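# Open house at the Rasari, unit 73

I got to Clevberg a little before 4 and there was already a line at the sales trailer! Flinow had opened two of its new townhomes for the afternoon, the Rasari and the smaller Salinas, and I went straight for the Rasari because I've been staring at its floor plan since June.

It's 1,396 square feet, and it feels bigger than that. The front door opens into a proper entry with a coat closet (my current place has a hook), and then the whole back of the house is kitchen and living room with a slider to the patio. I loved the stairs. They're wide, they turn halfway up, and there's a window on the landing where I'd happily put a chair and never leave.

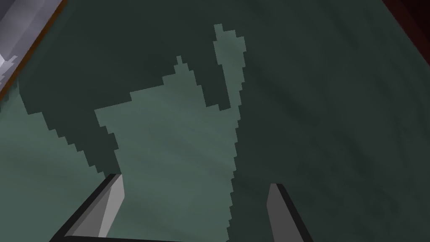
*Dark green tabletop with a lighter sage patch.*

Upstairs you get 2 bedrooms, each with its own bath, plus a laundry closet right in the hall. The second bedroom faces the street and I could hear cars with the window open, so I'd want to come back during rush hour. Storage is the weak spot. There's one linen cupboard and a crawl space, and the garage is a tight fit for anything longer than a sedan.

I ran through the Salinas on the way out. Same finishes, sweet little kitchen, but the yard is mostly a strip of gravel, and for me the Rasari wins easily. Parking is on the left past the mailboxes, and wear shoes you can slip off because they ask you to at both doors. I'm going back next month when the end units open, and I'm bringing a tape measure!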